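# Needle driver lets go of the needle halfway through a throw

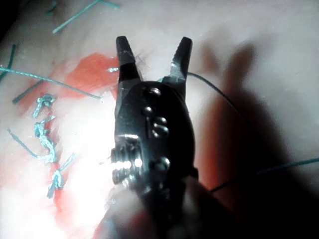
*Jaws open over the practice pad, three knots in.*

**So-ying Leung**

Hi all! I run a suturing rig on synthetic skin (Jandach arm, Sullico needle driver) and I'm stuck. The first few stitches go fine, then on the next one the jaws relax just as the needle turns — and it rolls sideways or drops. The software still reports "closed" the whole time, so the arm happily finishes the motion with nothing in it. Yesterday it pressed the bare tip into the pad before I hit the stop. I've re-homed it twice and swapped the needle. The log shows grip current dropping to 30 percent right before each slip. Is this a worn jaw or a settings thing?

**Bernd Buschmann**

Had almost exactly this at roughly 143 hours on my driver! Mine was the cable behind the jaws. It stretches a little, the motor reaches its closed position, and the controller thinks it's done and backs off the current. Power down, lock out the arm, then check the tension with the jaws shut on a scrap needle. If you can wiggle the needle by hand, that's your problem. Also wipe the serrations, fake blood gets sticky in there.

And please set a grip-loss stop before you run it again. In the Undetti controller it's under Limits — mine trips if the current stays low for 2 seconds, but I'd go shorter for suturing. "Closed" only tells you where the motor is.

**abeysekara_bench**

could be the thread too, mine snagged on loose ends once and yanked the needle out. clear your scraps between runs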